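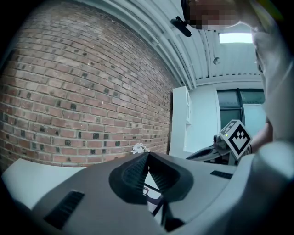 Nekemside Robotics has released version 2 of Inton, its free software for turning hand-held gripper recordings into data that a robot arm can learn from. The new version changes the part of the software which decides where each gripper was in the room at every moment. In the old version this was done from the camera on each gripper alone, and the two hands of one operator were placed in two separate maps, joined afterwards by a slow calculation. Now a gripper also looks for its partner. When the square black-and-white marker on the cube of the other gripper comes into its wide-angle view, as it often does when both tools are held near to each other, Inton measures the distance and the angle between them directly. The brick wall, with its many dark bricks among the red ones, helps with the rest of the job: the software likes surfaces that are full of small differences.

The release was announced on Aug 8, 2020 by Isabelle MacLeod, who leads the perception work at the company. She said that the old method was good enough for tasks done with one hand, such as moving a cup from a shelf to a table, but that it gave poor results when the hands had to meet.

"If you want to teach a robot to open a jar, the position of the left hand in the building is not so interesting," MacLeod said. "What is interesting is the position of the left hand compared with the right hand. We had an error there which was sometimes larger than the lid of the jar. You cannot learn from this."

The new module is called Vakasau. It takes the video from both grippers, together with the readings of their motion sensors, and builds one common map for the whole session. Each time one camera sees the marker of the other tool, a new link is added between the two paths. The programme then moves both paths a little until all the links agree as well as possible. Between two sightings it relies on the motion sensors and on fixed points in the room, for example corners of windows, edges of cupboards and the joints between bricks.

A strong fisheye lens makes this work more difficult than it sounds. Straight lines become curves, and a square marker near the border of the view is no longer square. Many common marker detectors first correct the whole picture and search in it afterwards, and in this step the outer part of the view is stretched so much that the marker is lost. Vakasau searches in the original picture and corrects only the small area around a possible marker. According to MacLeod this was the largest single improvement in the release, and it was also the one which took the longest time to get right, because the first attempts found markers in window frames and in the slots of the gripper housing.

The team tested the module on 500 recordings made in its own rooms, and afterwards on another 500 made by partner groups in kitchens, workshops and one school library. In both sets the new version kept more of the recordings than the old one did. A recording is thrown away when the software loses the position of a gripper and cannot find it again before the task is finished. The company has not yet published the detailed results and says a technical report will follow in November, together with the test recordings for which it has permission.

There are still weak points, and the release notes are open about them. Plain white walls and large table surfaces give the software few points to follow. If the operator works a long time with the hands apart, and faces such a wall, the two paths can slowly move away from each other until the next sighting. Bright skylights and windows can also make the camera darken the rest of the picture, and then the pattern on the marker becomes harder to read. The notes advise the operator to begin and finish each recording with the grippers facing one another for a few moments. People who have used the tools for some time do this already by habit — they bring both hands up, wait, and start.

A second change concerns privacy. Since operators and other people can come into the view of a wide lens, Inton now covers faces with coarse blocks before the video leaves the computer where it was copied. This step was optional before and many users did not know that it existed. It is now switched on by default, and the position calculation is made after it, so that the uncovered video is not needed at any later stage. MacLeod said the team was worried at first that the blocks could be taken as fixed points in the room, as they have sharp corners. The programme now receives a mask with every picture and ignores everything inside it.

The third change is for those who train the robot itself. Earlier versions wrote the opening of the gripper fingers and the movement of the hand with two different clocks, and the user had to bring them together by hand. The export tool, Lemieux, now writes everything on one clock, and marks each moment where the position is only estimated and was not confirmed by a marker sighting. A training programme can use these marks to give such moments less weight, or can leave them out. The colour of the marks in the viewer can be changed, which was requested by several users who had difficulty telling the red from the green.

Lemieux also has a new check for movements that a robot arm cannot follow. A person can turn the wrist and step to the side at the same time without thinking, but an arm fixed to a table can reach the end of its range in the middle of such a movement. The check takes a description of the arm, plays the recording through it and reports the part where the arm would stop. The recording is not deleted. Another arm, with a longer reach or a different base, may manage it without any problem.

In an early trial the check refused nearly everything from one operator. The team first searched for an error in the map, and spent several days on this. In the end they saw that the height of the virtual table had been entered in inches by one colleague and read in centimetres by the programme. The settings page now asks for the unit.

Processing is quicker too, though the company asks users not to expect too much from an older laptop. A graphics card is recommended but is not required. Without one, MacLeod said, it is sensible to let a day's recordings run overnight. The software will now continue from the last finished recording if the computer is switched off, where before it began again at the first.

The project has a public forum with 3000 registered members, many of them students and small laboratories that build their own grippers from printed parts. Several of the changes come from there. The list of supported lenses, for instance, was put together almost completely by members, who sent in calibration files for cameras that Nekemside does not own. One member also wrote the guide for replacing a scratched marker, including advice on which printers leave the black areas too shiny.

Users of the first version can open their old recordings in Inton 2, but they will not gain the full benefit unless both grippers carried markers at the time. Recordings with one gripper are handled as before. Settings files have to be converted once, and a small tool for this is included in the download. The company recommends making a copy of the original files first, as the conversion cannot be reversed.

The next step is planned for the moment of recording itself. At present an operator learns only afterwards that a session was lost, sometimes when the table has been cleared and everybody has gone home. The team would like to give a simple warning during the work, by a sound or a vibration in the handle, when the position becomes uncertain. MacLeod would not give a date for it. "The calculation is heavy, and the computer in the handle is small," she said. "We have something that works while you stand still, but of course this is not how people work."

Inton 2 can be downloaded without charge from the Nekemside Robotics website, with documentation in English and French. Questions about installation should be sent to the forum and not to the general office address.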